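About Heraris

Computer repair and used parts in Sodport, open all year
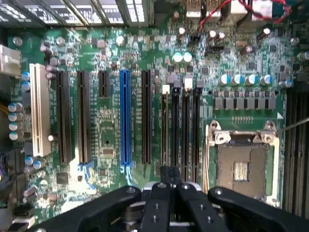 Who we are

Heraris is a repair shop for desktop and laptop computers. Effie Buchanan opened it with one bench and a shelf of spare power supplies. Today we are a staff of 6, and most of us learned the trade at the counter.

What we do

We fix machines that other places would replace. That covers dead power buttons, failed drives, noisy fans and systems that stop halfway through startup. We also sell tested used parts – memory, graphics cards, older motherboards and the odd sound card. Our parts room holds around 700 items. If you need something we don't have, we can often get it through Wróbel, our supplier in Drurkunent.

How we charge

Looking at a machine costs $20, and we take that off the bill if you go ahead with the repair. You get a price before any work starts. Repairs carry a 90-day guarantee on parts and labor.

Old equipment

Bring in computers you no longer use. We wipe the drives, keep the parts that still work and send the rest for recycling. Please remove batteries from keyboards and mice first.

Find us

2754 Harbor Road, Sodport. Parking is behind the building – use the side door if you are carrying a tower.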